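本网站使用 Cookie 以改善您的阅读体验。继续浏览即表示您同意我们的使用条款。[接受] [仅必要项] [了解更多]

分盘

赫尔维希(Hellwig)餐具检验所的规程第7条写明:浅盘的验收在铺平的台面上进行,台面颜色须均匀,盘与盘之间不得叠放。吉塞拉·哈姆斯(Gisela Harms)在这一条旁边用铅笔画过一道竖线。竖线的含义没有记录。

2022年5月1日,芬恩·温德利希(Finn Wunderlich)接手她的岗位。交接清单共22项,包括卡尺一把、色卡一套、印泥两盒、未结案卷一份。未结案卷的标题是“布鲁文比(Bruvemby)系列,浅盘,三色”,送检方为雷拉(Rella)公司。前面的检验项目都已填完:盘缘高度合格,盘底平整度合格,釉色偏差在允许范围内。最后一项空着,名称是“分配”。

芬恩查了规程,没有找到“分配”的定义。他打电话给吉塞拉。

“一片叶子,三只盘子。”她说,“你要写明叶子归哪一只。”

“依据是什么?”

“依据由检验员填写。”

“你为什么没有填?”

电话里有翻纸的声音。她说她填过8次,每次都在归档前撤回。撤回单在柜子第二层,按时间排列。

芬恩取出撤回单。第一份写蓝盘,理由为对比度。第二份写薄荷绿盘,理由为色系一致。第三份写浅色的那只,理由为“看得清楚”,四个字下面加了横线。第四份又回到蓝盘,理由为“第一次的判断通常可靠”。后面几份的理由越来越短。最后一份没有理由,只有签名。

他照规程铺了牛皮纸色的台面,摆好三只盘,盘缘留出窄缝。叶子取自一棵普通的生菜,单独放在盘外。按弗卢尔努拉(Flurnura)量表,起始状态记为“未归属”。量表满分100,未归属状态不计分,也不扣分。

他在案卷的起始状态页上填了日期,下面写了一行:叶在盘外。

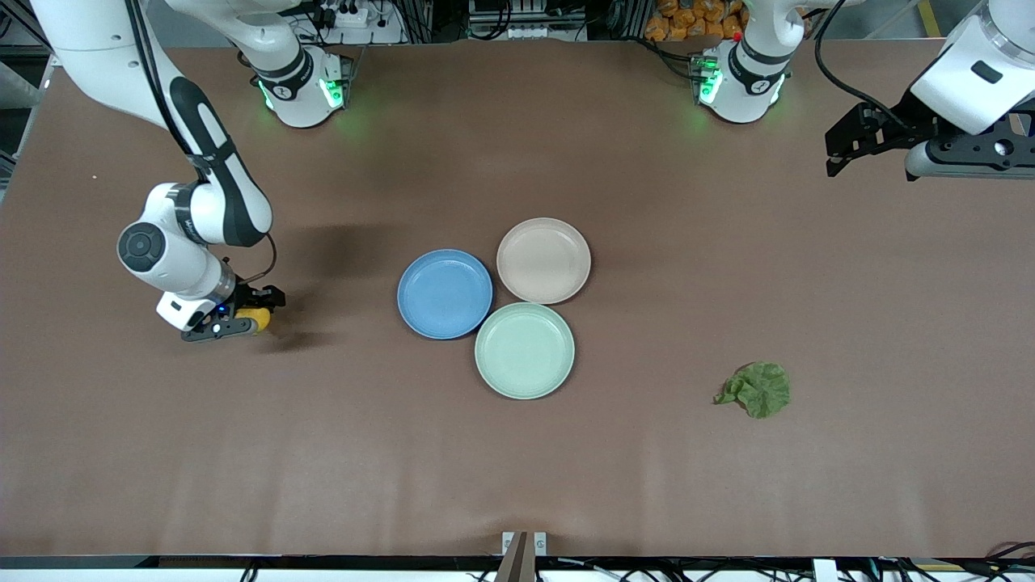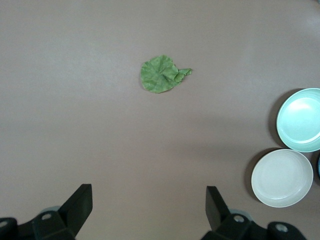 写完以后,他开始填“分配”一栏。钢笔在纸上停得久了,墨水洇出一个小点。按附则,墨点直径不超过一毫米可以不作更正。他量了,刚好一毫米,于是不作更正。

下午芬恩又给吉塞拉打了一次电话,问她退休以后用什么盘子吃饭。

“白的。”她说,“有一个缺口,不合格。”

“叶子呢?”

“切碎了,和别的东西拌在一起。”

芬恩把这句话记在草稿纸上,随后认为它不属于检验记录,把那张纸折好放进抽屉。抽屉里已经有一张折好的纸,折法相同。他没有打开。

雷拉公司的催办函在第二天到达,要求书面说明延误原因。函件措辞礼貌,附有回执。芬恩起草了答复:最后一项的三个选项均符合要求,现有标准不足以区分,申请延长期限。主管在“申请延长”四个字上画了圈,批注:上一任已延长7次,本次为最后一次,期限至10月。

他把新的期限抄在案卷封面上。封面的空白处不多了,吉塞拉的日期一个接一个排下来,每个都划掉,划线用的是尺。他也找来尺子,把最末一个日期划掉,在旁边写上十月。

晚上关灯之前,他重新测了一遍三只盘的盘缘高度。读数与吉塞拉的记录一致。他把叶子放到蓝盘里,看了一会儿,又取出来,放回台面上原来的位置。位置偏了两毫米,他用镊子推了回去。

然后他在撤回单的空白表上填好编号9,理由一栏暂时空着,压在卡尺下面。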